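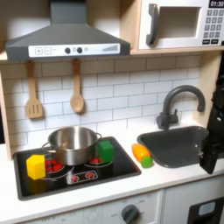
How to make a scent box for a rescued serval

Step 1. Grab a cardboard box with no tape or staples. I cut 2 holes in mine, paw-sized, and stuff it with hay.

Step 2. Add one scent. Barbara at Skultside swears by cinnamon – our boy Rultard goes nuts for it!

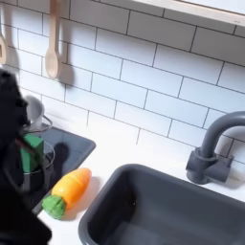 Servals get bored fast, so swap the smell every 5 days. Keep spices in their own container, and a little one will do, like the light gray cup near the pot. Then hide the box and stand back!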